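Second progress report, Wultier strand
To: Aušra Ķēniņš
Cc: everyone on the Hukow side who asked to be kept in the loop

Hello Aušra,

I promised you something by the end of January and I'm just about inside it. The short version is that the collection is going well, the filtering works better than I'd hoped, the rolled clothes are a pain, and I'd like to move a bit of money from one line to another (details near the bottom, please don't skip to them).

Since the last report we've done the thing we said we'd do, and gone into real homes with the hand-held grippers. You'll remember the panel was worried that everything in the first phase came from our own bench, with the same towel and the same lamp. Fair point! So now we have demonstrations from people's bedrooms and living rooms, one gripper in each hand, whoever is demonstrating just getting on with putting their things in order while the cameras on the tools record it. We have 900 demonstrations that passed the basic checks, which means the tracking held from start to finish and both grippers were logging. I'd guessed we would be further behind than that, given how long it takes to get into anyone's house in winter.

The question we're asking hasn't changed. If you give a policy a big heap of untidy human demonstrations, can it work out for itself which bits are worth copying? The Pan method (I'm still sorry about the name, it stuck before anyone had thought about it) looks at each short stretch of a demonstration and asks how well it agrees with other stretches that started from a similar place. Stretches that agree get a high weight. The ones that wander off, where somebody has changed their mind or is waiting for a kettle, get a low one. We don't throw anything out. That was the big argument of the autumn and I lost it, and I'm glad I did, as you'll see.

Clothes are where it gets interesting. A box is the same box whichever side you pick it up from. A rolled-up top is another matter: squeeze it too low and the top half flops, squeeze it too hard and the roll bends in the middle and starts to come undone. People deal with this without thinking. They tilt the wrist a bit, or bring the other hand across, or just put the thing down quickly before it can misbehave.
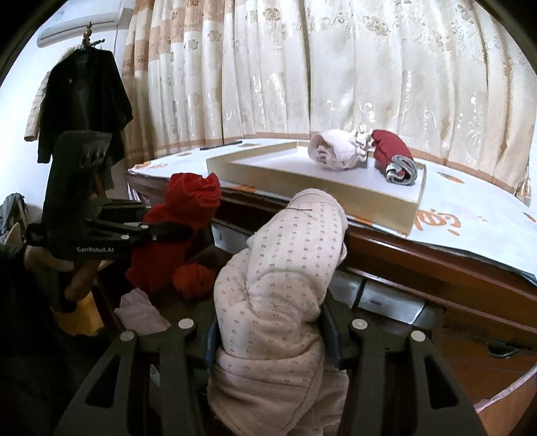 Zhuoran Zeng has been going through the rolled items one by one, and has found that the agreement score does something odd with them. When the grip is good, different people's movements look very alike for a second or so, and then they scatter, depending on how the roll has sagged. Our first version of the score read that scatter as poor quality and marked it down. So the policy learned a lovely confident approach and a lovely confident grasp, and then had no idea what to do once the cloth moved. It would carry a sagging roll along exactly as though it were a stiff one. I watched it do this on the lab arm all one afternoon and I can tell you it is not restful.

The fix was Zhuoran's, and it's simple enough that I'm slightly annoyed. Stretches used to be compared only by where the gripper was. Now they're compared by where the gripper was and by a rough summary of the cloth's outline in the wrist camera at that moment. Two people correcting a leftward sag now count as agreeing with each other, even if a third person had no sag to correct. It needs more memory and the matching is slower, but the recoveries come back up in weight and the aimless bits stay down.

How much does it help? We ran 102 trials on the lab arm, half with the old score and half with the new, swapping back and forth so that neither got all the fresh batteries, as it were. The task was to take a rolled item out of a pile and lay it in an open tray, still rolled. The new score was clearly ahead on soft, thick items and level on small tight ones like socks. On anything slippery both were poor. I don't want to put percentages in a report to you until Zhuoran has re-scored the trials from the video without knowing which was which, and that's half done. You'll have the table as soon as it's finished, whatever it says.

A few things that went less well.

The time stamps. For the first batch of homes the two grippers drifted apart during long sessions, and we only noticed when a two-handed pass from left to right seemed to happen before the left hand had arrived. Timico, who supply our logging software, sent a patch, and we've realigned most of the affected sessions using the moments when both cameras see the same movement. Around 20 sessions wouldn't line up properly. I've kept them for the single-hand training, where it doesn't matter, and taken them out of the two-handed set. They aren't in the figure I gave you earlier.

Dark corners. Drawers, shelves and the insides of cupboards are the places people most want tidied, and the outline summary gets vague in shadow. If it can't find an edge it currently says so and we fall back on the old score for that stretch. That's a plaster on it and no more. I'd like to try using a few frames together instead of one, and I've pencilled that in for the spring.

Patterned fabric. I had assumed this would be our big problem, with a flowery thing lying on another flowery thing and the outline getting lost between them. It's been mostly fine! Movement gives it away: the cloth in the grip moves with the gripper and the cloth behind doesn't. Plain cream on plain cream is harder. I mention it because one of your reviewers asked, and I said at the time that I'd eat my words if I was wrong.

Now, what people do. I know this isn't strictly in the plan, but it's the part I've enjoyed most. Hardly anyone folds the way the instructions say. Some roll, some fold in half and then roll, and there was one gentleman who did something with sleeves that I've watched over and over and still can't copy. We'd originally meant to ask everybody to use the same method. I stopped doing that after the second home, and I'd like to make it official, so please take this as my asking. The score copes with several methods perfectly well provided there are enough examples of each, and the sessions are far more natural when people aren't trying to please us. They're also quicker, and people are happier to have us back.

On to the money, then. There are 2 requests.

The first is to move what's left of the travel line into storage. We've used less travel than planned because the homes have nearly all been within a bus ride, and a lot more storage, because we're keeping the full video from every camera. If we'd thrown out the low-weight stretches as I wanted to in the autumn, we'd have had nothing to re-score when the new version came along, and we'd have had to go round everybody's houses again. So I was wrong and it's costing disk space. The sum is small and it doesn't change the total.

The second is to let Zhuoran stay on the project for the extra stretch we talked about on the phone. The re-scoring, the outline work and the write-up all sit with the same person at the moment, and I'd sooner ask now than have it come up when we're trying to submit.

What you can expect from us next: the blind re-scored table, a short note on the time stamp repair so other Hukow projects can borrow it, and a first go at the several-frames idea in dark places. I also want to run the new score on the old bench data, where I suspect it'll make no difference at all, but we ought to know.

The data release is still on. The consent forms cover the wrist video, and we're blurring faces and anything with an address on it before it leaves our machines. Blurring is slow and a person checks every clip afterwards, so I'd rather not be held to the earlier release date in the plan. Could we talk about a new one when you've read this? I'm in most mornings before 11, and the afternoons are a bit of a lottery.

I've put the session log and the spending sheet in the shared Wultier folder. The spending sheet has a tab called "old", please ignore it, I'm keeping it until I'm sure the new one adds up.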